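Flurport Family House - News

Print this page | E-mail this page

Setting the table with the little ones

21 Mar 2024

Since February we have a new small habit in the lunch room, and several parents asked me to write something about it. Every child now has a own place at the table, with a cloth placemat and one plate. Before that we put the plates directly on the table, and they traveled a lot.

The placemats came from Dasteo in Stalstead. We bought 30 of them from the money of the winter market, where we collected 498 in total, so there is still enough left for new bibs. I was a little worried about cloth, because soup and cloth are not good friends. But they wash well at low temperature and they do not need ironing if you pull them flat when they are still damp.
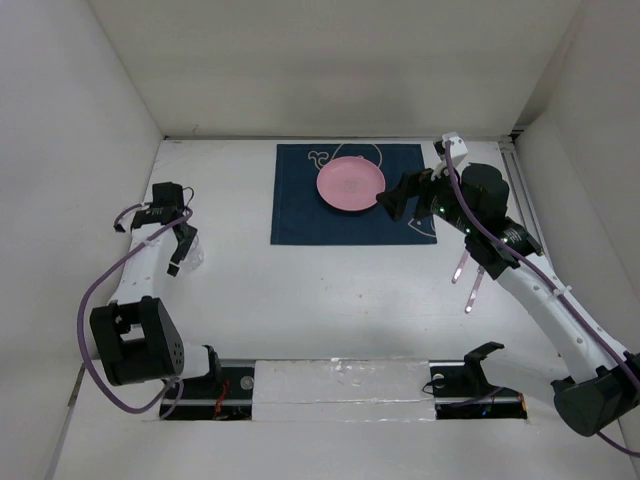 We chose dark blue for most of the mats, with a drawing in thin white lines. The children learn quickly that the plate goes on the mat and stays there. We begin only with the plate. When this goes well, after one or two weeks, we add the spoon on the right side, and later the cup. Please do not hurry with the cup.

For the plates we stay with the round ones with a low rim. A high rim helps with porridge, but with bread and fruit the small hands reach better over a low one. The pink plates are the favorites at the moment, so please be patient if your child asks for "the pink" at home too.

If you want to practice at home, you can use any cloth that is not too slippery. Put it near enough to the child, with the long side in front, and let the child carry the plate alone. It takes more time, I know. In our group it takes around 4 minutes longer than before, and lunch is still ready when it should be.

We have a few spare mats in the Avram room, on the shelf next to the door. You may borrow one for a week - please write it in the notebook and bring it back washed.

3 comments | Shared 128 times

Contact the Family House | Copyright Flurport Family House | Back to top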